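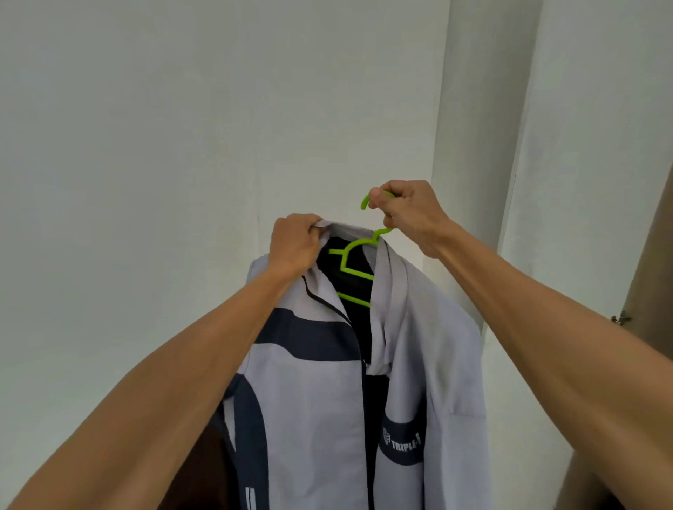
A jacket that goes on a hanger the day it comes off will last longer than one that spends the season on a chair, according to Antigoni Xenos, and that simple point stands behind the home storage program announced today by Tarholm.

Sep 10, 2018
By the Tarholm Press Office
Reading time: 4 minutes

Tarholm, the household storage company, today announced the start of its fall clothing care program, which will run in the Quezada and Planderel stores and in the homes of participating families. The program offers fittings, short classes and a printed guide on the everyday work of hanging, folding and putting away clothes. It opens to the public in October.

The program follows a trial carried out over the spring and summer in 225 households. Each household received a set of plastic hangers, a wall rail and a one-page guide, and kept a short diary of where coats, jackets and sweaters were placed at the end of the day. The trial lasted 13 weeks. Families were asked to change nothing else about their closets.

"We had expected people to ask for more space," said Xenos. "Most of the diaries asked for a better place to put the jacket that is worn every day. It is too clean for the laundry and too recently worn to go back among the winter coats, and so it goes over the banister."

In response, the program gives particular attention to light outerwear: zip-up jackets, rain shells, fleece tops and school warm-ups. These garments are often stored badly in small homes. A heavy coat will usually be given a hanger, while a light jacket is hung from a hook by its collar or hood, and the fabric at the neck stretches over time.

The printed guide sets out the method recommended by Tarholm. The hanger is placed inside the neckline, one shoulder at a time, with the hook held upright in one hand while the other hand lifts the collar. The zipper is then closed a short way, enough to keep both front panels level. Hoods are laid flat down the back. Pockets are emptied first — a set of keys left in one side will pull the whole garment out of line by morning.

Jackets with a stand-up collar should be given a hanger with a narrow neck, so that the collar can stand on its own. Slim plastic hangers are suitable for most light garments. Wide, shaped hangers are better kept for suits and wool coats, and wire hangers are not recommended for any jacket with a lining.

The guide also covers color. Several families in the trial chose to give each member of the household a hanger color, and Tarholm has adopted the practice in its family sets. Bright hangers are easy to find inside a dark closet, and younger children were reported to return their own jackets to the rail more readily when the hanger was recognizably theirs.

Classes will be held in both stores on weekday evenings and last 90 minutes. The first part deals with hanging and the second with folding and drawer storage. Participants are invited to bring up to 7 garments from home, including at least one that has proved difficult to store. There is no charge for attendance, although places must be reserved at the store service desk.

The wall rails used in the program are made for Tarholm by Stadico, which has also supplied the fittings for the two demonstration closets. The rails may be mounted at two heights. The lower position is intended for children and for adults who find it tiring to reach above the shoulder. Mounting screws for plaster and masonry walls are packed with each rail; customers with other wall types should speak to store staff before purchase.

Households that took part in the trial will keep their rails and hangers. They will also receive the revised edition of the guide, which contains a longer section on drying wet outerwear before storage and a corrected table of rail lengths. The table in the trial edition gave the same length for the medium and large rails, and Tarholm thanks the families who wrote in about it.

A second part of the program, on shoes, bags and other items kept near the front door, is in preparation. "The hallway is where most of the diaries began," said Xenos, "and we would like to return to it properly." Details will be released when the content has been settled.

Copies of the guide may be collected from either store from the opening day of the program. Requests for a large-print copy should be made in advance at the service desk. Members of the press who wish to attend a class are asked to contact the Tarholm Press Office.

Recent releases

Tarholm extends opening hours at Planderel store
Stadico wall rails now offered in three lengths
Hanger return bins placed in Quezada store
Drawer dividers: notice of revised sizes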